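報道関係各位

株式会社Kutavska

オフィス・共用施設向け 飲み物コーナー整備サービス「Grusstead」を7月より提供開始
カップと小袋の置き場所を見直し、補充と片付けの手順を統一

株式会社Kutavska(以下「当社」)は、オフィスや共用施設の飲み物コーナーを対象とした整備サービス「Grusstead」の提供を、7月より開始いたします。マグカップ、ガラスのカップ、小袋入りの備品など、利用者が日常的に手に取る品の配置を見直し、補充から片付けまでの手順を施設ごとに定めるものです。

■ 提供の背景
当社はこれまで、事業所向けに食器および消耗品の納入を行ってまいりました。納入先からは、品物そのものに関するご要望に加え、カップの定位置が決まっていない、小袋が引き出しや棚に分散している、残量が把握しにくいといったご相談を継続してお受けしております。
特に小袋類は、外箱から出した後の置き方が施設によって異なり、補充の担当者が替わるたびに配置が変わる傾向が見られました。当社はこうした状況を踏まえ、納入後の使われ方までを対象とするサービスの準備を進めてまいりました。

■ サービスの概要
「Grusstead」は、配置の設計と手順書の作成を基本といたします。はじめに当社担当者が施設を訪問し、天板の広さ、通路との位置関係、利用の集中する時間帯を確認いたします。続いて、カップ類と小袋類を置く区画を定め、配置図をお渡しいたします。
小袋類には、ふたを外したままで中身が確認できる透明な容器の使用を推奨しております。容器は手前側に置き、カップとの間に利用者が手を置ける余白を設けます。カップは取っ手の向きをそろえ、種類の異なるものは置き場所を分けることを原則といたします。

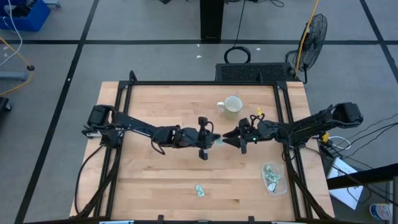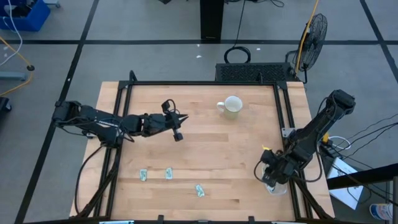

木の天板の作業台とマグカップ。1枚目は小袋と透明な容器、2枚目はガラスのカップも並ぶ。

■ 配置の基準について
配置の基準は、当社の納入先である複合施設Bucurの共用ラウンジにおける試行をもとに作成いたしました。試行では、カップ類と小袋類あわせて21品目を対象に置き場所を定め、開館前の補充と閉館後の片付けを同じ手順書に沿って実施しております。
試行期間中は、使用済みの小袋を置く場所と未使用の小袋を置く場所の区別について、利用者からご意見をいただきました。これを受け、正式なサービスでは両者の間隔を広げ、表示札の文字を大きくしております。また、ガラスのカップを天板の端に置かないことを手順書に明記いたしました。

■ プランの構成
プランは2種類をご用意いたします。
・基本プラン:訪問による現状確認、配置図および手順書の作成
・継続プラン:基本プランの内容に加え、毎月の訪問点検と手順書の改訂
いずれのプランも、現在お使いの作業台や食器をそのままご利用いただけます。容器等の追加を希望される場合は、別途お見積もりいたします。なお、食器の洗浄および飲料の提供は、本サービスに含まれておりません。

■ 提供地域と今後の予定
提供開始時の対象は、Bucurおよび隣接するVustden地区の施設といたします。初年度は75施設への導入を計画しており、翌年度以降は対象地域を広げ、累計200施設への導入を目指してまいります。
Vustden地区では、導入をご検討中の施設を対象とした説明会を開催いたします。説明会では配置図の見本をご覧いただけるほか、個別のご相談も承ります。日程は、決定次第、当社よりご案内申し上げます。

■ 会社概要
商号:株式会社Kutavska
事業内容:事業所向け食器および消耗品の販売、共用設備の整備支援

■ 本件に関するお問い合わせ
株式会社Kutavska 広報担当
※本リリースに記載の内容は発表時点のものです。サービス内容は予告なく変更する場合があります。

以上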